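Home | Kitchen | Workshop | Garage | Tips A-Z

Keeping a bench arm gripping straight

Clean the fingers every Friday. Felt fuzz and foam crumbs build up on the pads and the grip starts to slip. Wipe with a dry cloth first, then a damp one, and let them dry.

Check the finger screws. Snug is enough. On our Juntunen arm they work loose after 45 hours of running.

Look over the cable from the top joint to the wrist. Move the arm by hand through its full reach with the power off. If the cable pulls tight anywhere, give it more slack.

Wipe the table too. Grit under a plate tips it, and the drop height will be off.

Test with soft things before anything that can break. Foam cubes and tennis balls are fine, with a shallow plastic plate to aim for. Set the height so the cube meets the plate with the fingers still around it.

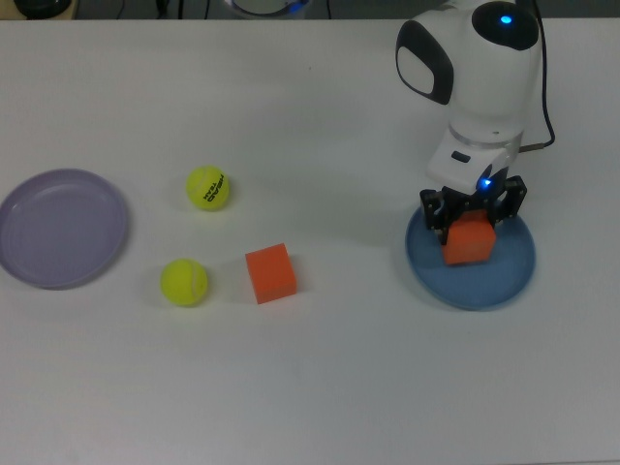
If it drops off center

Run the same move 3 times. If the miss is always to one side, redo the home position. If it wanders, go back to the screws.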